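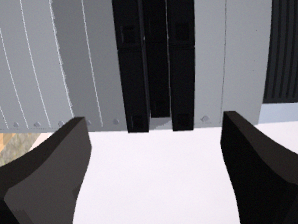 2021-02-03
By Harries Technical Documentation

Section 4. Setting Up the Gripper in the Simulated Cell

4.1 Scope

This section covers setup of the two-finger gripper in the simulated version of the Brivness cell. It applies to operators who prepare the model before a program is released to the physical cell at Hustesside. Mechanical mounting of the fingers on the real arm is covered in the Dollau gripper handbook.

4.2 Before You Start

Confirm that the cell model has been loaded and that no program is running. The simulation clock must be paused. A fresh load of the full cell takes almost 29 seconds on the standard workstation; do not open the gripper panel until the status line reads Ready.

CAUTION: Disconnect the live link to the physical controller before changing any gripper value. With the link active, jog commands entered in the simulator are sent to the real arm.

4.3 Loading and Zeroing the Fingers

1. Open the gripper panel and select the finger pair listed on the cell record.

2. Set the finger command to Open and press Apply. Wait for the position readout to settle.

3. Enter 783 as the open-position value and 498 as the approach-position value. Both are encoder counts. Values copied from an older cell record must be re-entered by hand.

4. Press Zero Offset. The left and right offset fields should both return to zero. If one field keeps a value, clear the finger pair and begin again at step 1.

5. Save the settings under the cell name.

NOTE: The fingers are independent parts in the model tree. Replacing one finger does not update the other.

4.4 Checking the Fingers in the Wrist View

6. Switch the display to the wrist view. Jog the arm until both fingertips are in view, with the fingers open and nothing between them.

7. Compare the two tips. They may sit at slightly different heights on the screen when the view is tilted. Judge alignment by the offset fields and not by eye.

8. Jog toward the workpiece at low speed until a tip overlaps its lower border on the screen. Overlap in the wrist view does not indicate contact. Read the clearance value in the collision panel.

9. Confirm that the collision panel reports no contact, then back the arm away along the same path.

Light and dark faces may be reversed from one finger to the other, depending on the position of the scene light. No adjustment is needed. Rough, stepped edges on long slanting lines are a display effect and may be reduced by raising the render quality — this has no bearing on collision results.

4.5 If the Check Fails

Contact reported while the fingers are clear: reload the collision shapes for the workpiece and repeat from step 6.

Finger does not move on command: check that the simulation clock has been started again, then reapply the open position.

Offsets drift after saving: restore the last saved cell record and repeat Section 4.3 in full. If drift returns, send the record and the session log to Harries support. Do not release the program to the physical cell.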